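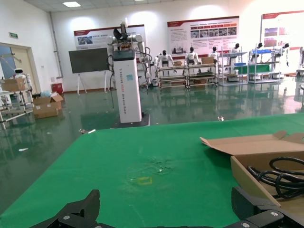 Häufige Fragen zu Packtischen, Kabelkartons und Hallenboden

Stand: Juli. Zuständig für Rückfragen: Doaa Alaoui, Lager und Ausstattung.

Womit sind die Tische bezogen?
Mit einer grünen Auflage der Serie Cekon, 2 mm stark, vollflächig aufgelegt und an den Kanten fixiert. Die Auflage schützt Gehäuse und Steckverbinder beim Absetzen. Sie ist nicht schnittfest. Kartons werden deshalb nicht auf der Auflage aufgeschnitten.

Was bedeutet das kleine Quadrat aus gelbem Klebeband?
Es markiert eine feste Position auf dem Tisch. Die Markierung darf beim Reinigen nicht entfernt werden. Löst sich das Band, wird es in gleicher Größe an gleicher Stelle ersetzt.

Die Auflage hat eine helle, abgeriebene Stelle. Muss sie getauscht werden?
Nein. Helle Scheuerstellen sind zulässig, solange die Oberfläche geschlossen ist. Getauscht wird bei Rissen, Blasen oder abstehenden Kanten. Ersatz liegt im Regal Tazi, Fach 17.

Wie werden lange Kabel abgelegt?
In losen Schlaufen gewickelt, im offenen Karton. Klappen nach außen legen, damit die Stecker beim Herausnehmen nicht hängen bleiben. Kein Knicken, keine Wicklung um den Ellenbogen. Pro Karton ein Kabeltyp.

Welche Kartons sind vorgesehen?
Braune Wellpappe, Typ Siltmont, Traglast 40 kg. Andere Kartons sind für Kabel zulässig, für Netzteile und Akkus nicht.

Wo steht der Karton auf dem Tisch?
Rechts. Die Mitte bleibt als Arbeitsfläche frei.

Wie wird der grüne Epoxidboden gereinigt?
Trocken mit dem Flachwischer, danach nebelfeucht mit neutralem Reiniger (Ritow, verdünnt nach Etikett). Keine Scheuermittel – sie nehmen der Beschichtung den Glanz. Papier- und Folienreste werden vor dem Wischen von Hand aufgenommen, auch die kleinen weißen Schnipsel in Tischnähe.

Wie oft wird gereinigt?
Trocken täglich nach 18 Uhr, feucht am Samstag. Die Bodenfläche beträgt nearly 4000 Quadratmeter? 
Nein, fast 4000 Quadratmeter gelten für das gesamte Gebäude. Der Reinigungsplan der Halle ist davon unabhängig.

Dürfen Tafel und Poster umgestellt werden?
Die Tafel auf der weißen Staffelei darf verschoben werden. Beim Absetzen auf gespreizte Beine achten. Das Poster an der Wand bleibt hängen – Änderungen nur nach Absprache mit Doaa Alaoui.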